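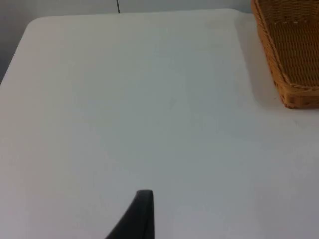

Wrist camera view at the second station, with the wicker basket at the back of the table.

Visit to Notside, 1/20/23

Notside opened its teaching lab to visitors for one afternoon. The lab is on the ground floor of the old Mackay building, and 41 people had signed up. We went through in small groups.

The first station was hand guiding. An operator holds the arm, moves it through the task and lets the software record the joint positions. I found it stiffer than I expected, mostly at the elbow.

The second station used remote control. You sit at a desk with a smaller arm called the Uletti, and the large arm copies what you do. A monitor shows the view from the wrist. The gripper finger is black and tapers to a blunt tip, and it stays in the picture while you work. Judging distance to the basket from that view alone is hard. My first two tries stopped well short of it.

Staff said a new task usually needs roughly 200 demonstrations before they train on it. They throw out any with long pauses. A practiced operator takes 19 seconds per run. Mine took 68.

The talk on the Irico software ran over, so there was little time for questions. Parking is behind the building. The next open afternoon is planned for August, and sign-up is at the front desk.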